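Workshop tips from the Wednesday robotics club

Keep your empties. A used plastic cup costs nothing and teaches a gripper more humility than any foam cube. Peel off what lid you can, and don't fuss over the rest.

Close the fingers slowly, 2 mm at a time, until the cup lifts without folding. Our team, Zokau, went straight to full squeeze in September and flattened 13 in one evening.

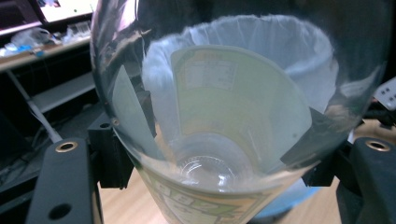
Grip low, where the wall is narrower and stiffer. The rim feels like the obvious place – it is also where cups go to die. Stick a bit of rubber glove on each finger if things slide.

Melt brass inserts into printed parts with an old soldering iron tip. Benoît Picard used his good one and has been quiet about it ever since.

Sweep up before you go. Bits of cup get into everything, including tea.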